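Progress Report to the Kwan Fund: Clirkura Family Learning Evenings
2/1/23
By Hefin James

Dear Hsin-yi Man and everyone at the Fund,

Thank you, first of all, for your patience with me over this report, and for the kind note you sent when our boiler went. We are warm again! The evenings are in good health too, and I've tried to set down how the first half of the grant has gone without leaving out the awkward bits. 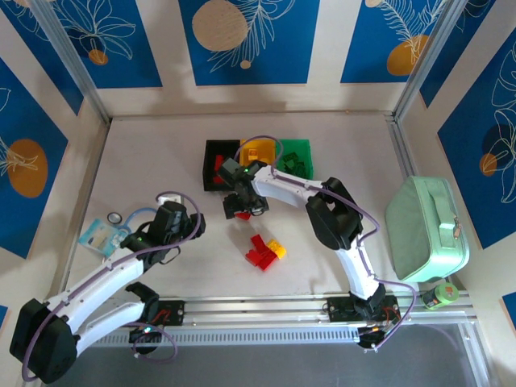
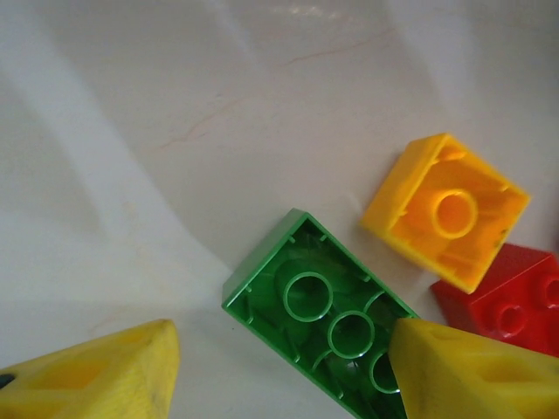
First, the flowered panels and the worktable; second, toy bricks on a white surface.

We welcomed 166 families between the opening night and the end of December, which is 27 more than we promised you in the application. Most came for the reading hour and stayed for soup. I-hsuan Peng has taken charge of the bilingual shelf, and it now holds 583 books, a good many of them carried in by grandparents who then sat down and read them aloud (one grandfather did all the voices, and we had to ask the room next door to forgive us).

The homework table has been slower to find its feet. We set it for the older children at the same time as the reading hour, and parents with one of each were forever running up and down the stairs. Cheng-en Huang suggested moving it half an hour later, and attendance has picked up since. I should have listened to him in the fall.

On money, we are a little under on printing and over on food. Bread and vegetables cost more than I budgeted for, and I would like your permission to move the printing balance across. Chin-lung Chou has the receipts in order and will send them separately. The 2 lamps for the reading corner came from Wastell and are paid in full.

For the spring we hope to open a second site at Anden, where the school has offered us its dining hall. The heating bill there is still being talked over, so please treat that as a hope for now. You would be very welcome at any of our evenings, and there is always soup.

With warm thanks,
Hefin

Filed under: Grant Reports, Families & Reading

Recent items
Soup recipes from the winter evenings
Books wanted for the bilingual shelf
Homework table: new start time
Notes from our first visit to Anden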